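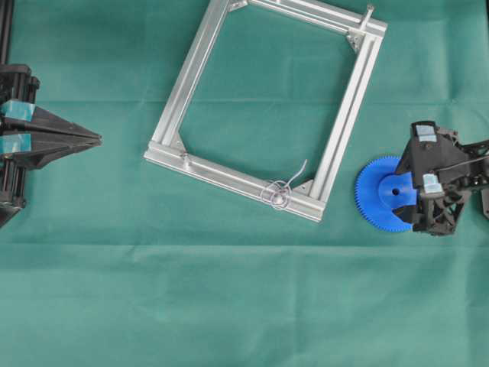 Page last changed: 5 May 2025

Comparing grippers at the workbench

Lay a cloth down first. Small gears roll and skid on bare benchtop, and a green one makes grey metal and blue plastic easy to pick out on the camera.

Use the same parts for every gripper. An aluminium frame and a plastic gear will do. Start with the gear flat, clear of the frame, and mark its spot with chalk.

Do 100 picks with each pair of fingers before changing anything. Kaan Değirmenci runs the Hedley fingers at 70 per cent speed and the Soltel ones slower.

Tape on the fingers wears. Check it at around 200 picks and write down when you replace it.

Iron the cloth if the creases start catching fingertips.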